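What is a brand, and why do grown-ups go on about it?

I make up names for things. It's my job, and I love it! When a company has a new biscuit or a new kind of bike lock and doesn't know what to call it, they ring me up and I fill a notebook with silly words until one of them sticks. So when a class at Parkwood Primary wrote to ask me what a brand is, I got a bit carried away, and my answer ended up as this page.

Let's start with the name. A brand has a name so you can find it again. Say you try a biscuit and it's the best biscuit of your life. If the packet only said "biscuits", how would you ask for the same ones next week? You'd be stuck in the shop saying "the round ones, a bit crumbly". But if the packet said Larkaditz, you'd remember it (it's quite hard to forget, I made it up in the bath). 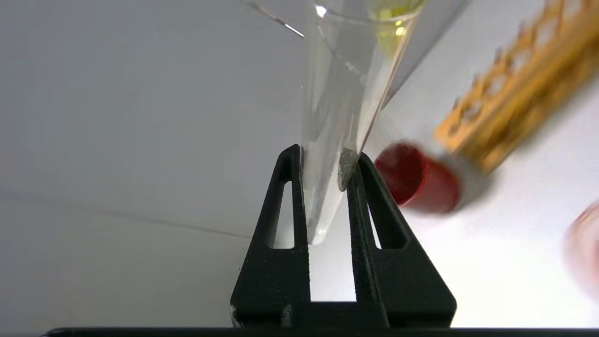
A brand is more than a name, though. It's everything that pops into your head when you hear the name: the colours on the box, the little tune in the advert, the time your gran bought you one on a rainy day. Most of that isn't in the product at all. Think about the clear liquid in the glass tube. Just by looking, I couldn't tell you whether I'd like a drink of it or whether I should keep well away! Now imagine you had two cups of plain tap water, and I wrote "Trulter Mountain Sparkle" on one and "Wet Stuff" on the other. I bet you'd reach for the Trulter one first, even though they both came out of the same tap. The words did that.

Does that mean brands are a trick? Sometimes, a bit. A company isn't allowed to tell you fibs about what it sells, so I couldn't really put "Mountain" on tap water if it had never been near a mountain. But it is allowed to make things look fun, or posh, or cosy, and those feelings can make you want something you didn't want five minutes ago. It still works on me and I do this for a living.

You can try it out at home. You'll need a grown-up, a shop's own cereal and a famous cereal that looks nearly the same. Ask the grown-up to put some of each in two bowls while you're out of the room (check first that there's nothing in them you're allergic to). Taste both, say which one you like best, and then find out which was which. When I did it I picked the cheap one, and I'd been paying an extra 37p for the other one for years. I was quite cross.

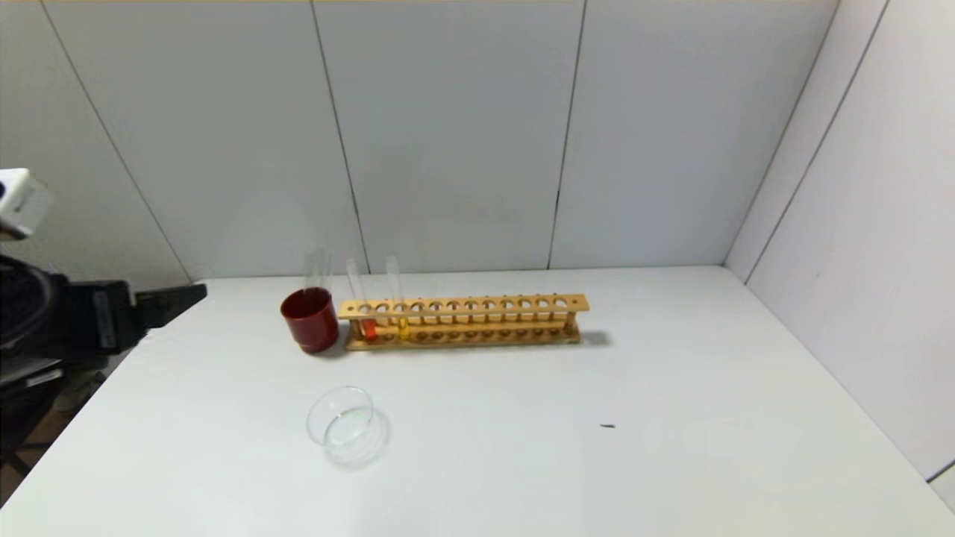 The other big part of a brand is the promise. When people buy Tahiri wellies again and again, they're hoping the new pair will be just as good as the old pair. If the new ones leak, all those people feel let down, and they tell their friends, and their friends tell the rest of the football team. A brand can take years to build up and it can get into trouble in one wet afternoon. This is why companies fuss so much about every box being the same shade of green.

What about the little picture that goes with the name? It's called a logo. Good logos are simple enough to draw from memory. Pick one you know, shut your eyes, and have a go at drawing it in the air. Then draw it on paper and compare it with the real one. Mine always come out with too many wiggly bits.

Last thing, how do you think up a name of your own? I write down lots, the more the merrier, then cross out anything that's hard to say with your mouth full. Next I say the ones that are left out loud, as if I were shouting them across a playground. Then I check that no other company has got there first, and that's the boring bit. For Larkaditz I had nine names left by teatime on Wednesday, and one of them was Crumblebum. I still think they should have picked Crumblebum.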